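Home News Services Community Contact

Reading time: 6 min

Shared Rooms in Osten to Follow New Floor Care Schedule

OSTEN - The Osten Community Rooms Office will introduce a revised schedule for sweeping and waste collection in its shared indoor rooms this November, replacing a set of instructions that had been in use, with small changes, since the rooms first opened to the public.

The schedule applies to 4 buildings: Wevis House, the Kernotia Annex, the Huaranga Reading Rooms and the Osten Street Center. All of them have tiled floors on the ground level and are used through the day by study groups, language classes, repair workshops and residents who book a table for an hour or two.

Under the new arrangement, every room will be swept by hand at noon and again at closing. Until now the floors were swept once, early in the morning, and anything dropped during the day usually stayed where it fell until the next opening. Users of the afternoon sessions raised the matter repeatedly in the office's annual survey, which drew 783 responses. Paper scraps under and beside the tables were the most frequent complaint, ahead of heating and the number of electrical outlets.

"The rooms are in good condition and the floors are sound," the office said in a statement. "What residents have told us is that a room booked for the afternoon should be as clean as one booked for the morning. The schedule has been written with that in mind."

Each room will have its own broom, dustpan and wastebasket. The previous practice was to keep one set on each floor, in a closet by the stairs, and to carry it from room to room. Staff at the Kernotia Annex reported that the set was often missing when it was needed, and that a broom borrowed for the entrance hall came back carrying grit from the street. Equipment for entrances and outdoor steps will now be stored separately and marked with a strip of red tape.

The office has approved a purchase of 200 replacement broom heads to cover the first period of the schedule. Soft bristles have been specified for the tiled rooms. Stiffer heads will be kept for the courtyard at Wevis House and the loading area behind the Osten Street Center, where leaves collect in the fall.

The written procedure runs to a single page. Chairs are to be moved away from the tables before sweeping begins. Sweeping starts at the walls and works toward the middle of the room, with short strokes, so that light pieces such as paper are not thrown back under the furniture. The material is gathered into one pile, taken up in the dustpan and emptied into the wastebasket before the next part of the floor is started. In larger rooms the wastebasket should be brought out onto the open floor and placed near the work, then returned to its usual position beside the door.

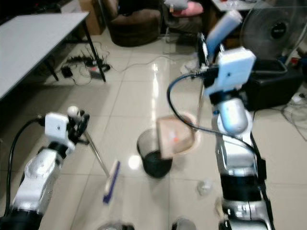

Glossy tile has its own section in the procedure. Light from windows and ceiling fixtures reflects strongly on a polished surface, and pale scraps can be hard to make out against a cream or white floor. The office asks that each room be checked from two sides after sweeping, once from the door and once from the opposite wall. Any pieces left over are to be swept up or collected by hand at that point.

Grout lines are to be brushed along their length. Fine dust tends to settle in the joints, and sweeping straight across them moves only part of it. The Huaranga Reading Rooms, which have the widest joints of the group, will also receive a monthly wash of the joints with warm water and a mild detergent. The rooms will close for half a day when this is done, and notices will be posted at the front desk in advance.

Wastebaskets will be emptied after the closing sweep whether or not they are full. Food waste is not accepted in room wastebaskets and should be taken to the bins in the kitchen or the entrance hall. Clean paper may be left in the recycling trays on the windowsills. The office noted that paper swept from the floor is treated as general waste, as it is mixed with dust and cannot be sorted.

Mopping remains on its present timetable, with one correction. The earlier instructions permitted mopping directly after a class had left the room. The new page requires a full sweep first, in every case. Loose paper on a wet floor softens and sticks to the tile, and removing it takes more time than the mopping itself.

Supplies are to be inspected at the start of each month. Broom heads should be combed out, tapped clean over a bin and hung with the bristles clear of the floor. A broom left standing on its bristles will bend to one side within a few weeks and no longer reach into corners. Dustpans are to be wiped along the front lip, where dried dirt builds up and leaves a gap between the pan and the tile. A dustpan with a cracked or warped lip should be exchanged at the supply counter in Wevis House, which is open until 4 p.m.

The schedule was tried at Wevis House before its adoption. During the trial, the noon sweep was moved twice. It was first set for 11 a.m., which interrupted a sewing class, and then for 1 p.m., which fell after most of the afternoon groups had already sat down. Noon was accepted as the least disruptive time, although the lunchtime chess table will be asked to pause briefly. The trial also led to a small change in the furniture plan. Tables that had been pushed against the wall were pulled out by the width of a broom head, so that the strip behind them can be swept without lifting anything.

A proposal to lay carpet tiles in two of the busier rooms was considered and declined. Carpet would reduce noise from chairs, the office acknowledged, but would need vacuuming during opening hours and would be difficult to keep clean in rooms used for crafts and repairs. Felt pads will be fitted to chair legs in the Kernotia Annex as an alternative. The pads themselves collect dust and threads, and replacing them has been added to the monthly inspection.

Residents who book a room are not required to sweep it. They are asked to pick up large items, to put away their own materials and to push in their chairs before leaving. Groups whose work produces a good deal of waste - paper cutting, sewing and model making among them - may use the broom and dustpan in the room at any time, provided that these are returned to the hook.

The office will print 500 copies of a card showing the main points of the procedure. One will be fixed inside each supply closet, and the rest will be available at front desks. A large-print version can be requested at any of the buildings. The card does not replace the full page, which staff are expected to read before the schedule begins.

Comments on the new arrangement may be left in writing at the front desks through the end of November. The office has asked that comments give the name of the building, the room and the time of day. A request from the Huaranga Reading Rooms for a second wastebasket in the long room is already under review, as is the question of whether the noon sweep is needed during the holiday period, when most classes do not meet.

Opening hours and booking rules are unchanged.

This website uses cookies to remember your settings and to measure visits. Accept all | Manage preferences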